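New music Friday: Cumetti finally drops "Pugh"

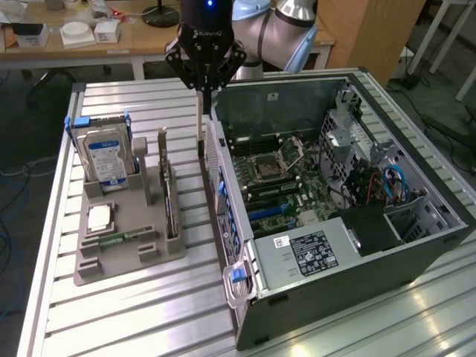 Robotiq gripper over an open computer tower.

Okay, so I've had one song on since breakfast and I'm going to make it your problem too. Cumetti put out "Pugh" overnight and it's the best thing the duo has done since the Brosdale tape, maybe better (ask me again in a week). It's a slow roller with a big rubbery bass line and a hook that sounds like it was sung from the next room over. I was ready to skip it after the intro, which is just tape hiss and somebody humming – then the drums came in and I sat right back down.

If you only know them from the remix that was all over everybody's playlists last summer, this is a different mood. Way less shouting. The second verse is almost whispered, and there's a little organ part under it that I didn't catch until my third listen, on headphones, on the bus. Love that organ. The bridge drags a bit, I'll give you that, and I could live without the siren sample, but at 143 beats a minute with everything else playing half-time, it never feels sleepy.

"Pugh" is the first single off an album called Vorkska, due in July. It's got 8 tracks and comes in at just over half an hour, so no skits and no seven-minute outro this time, thank goodness. They're pressing it on vinyl too, and the label's store is capping orders at two per person. My copy of the last one showed up warped and I still ordered again, so you know where my head's at.

There are shows! The release party is at the Brosdale Ballroom, doors at 8, and newsletter folks can get up to 30 percent off with the code in the footer. It only works on the balcony seats, which I'd pick anyway – the sound down front in that place is mud. Go early if you can, the line for the coat check is a nightmare.

Also in my ears this week: the live version of "Glass Elbow," which finally got a proper upload, and an old soul compilation I found in a dollar bin with no sleeve and a coffee ring on the label. More on that one next Friday if I can figure out who's singing on side B. Hit reply if you've got a guess about the siren sample, I swear I know it from somewhere.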